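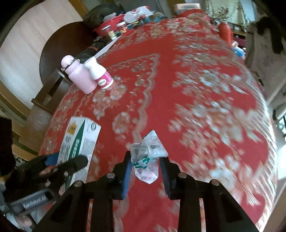

Notebook, packaging bench, February

Table-clearing trial, Plirno flat. Red floral cloth left on. Soft wrappers treated as one class, cartons as another, bottles stay where they stand.

Notes on sorting:
- Crumpled film and paper wrappers go to the waste bag. Do not flatten first.
- Cartons: drain, rinse, fold along the existing creases. A milk carton lying on its side gets checked at the spout end before lifting.
- Long thin boxes: open both ends, press flat.

Log so far is 156 items, 93 of them wrappers. The film ones weigh roughly 2 g each. Kitchen scale drifts below 5 g, so weigh in batches.

This website uses cookies to improve your experience. Accept | Manage settings

Pattern on the cloth makes pale wrappers easy to overlook. Checked the surface by hand at the end of each pass.

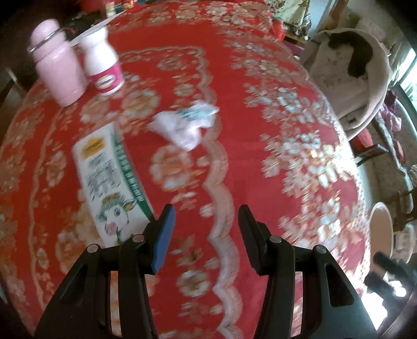 Shakuntala Sandhu would put printed paper wrappers in with the cartons, as the Wernach depot takes both in one sack, and wants the waste bag kept for film only. Agreed for paper without a plastic lining. Tear test to decide.

To do: relabel sacks, ask Amra Stan for the other scale.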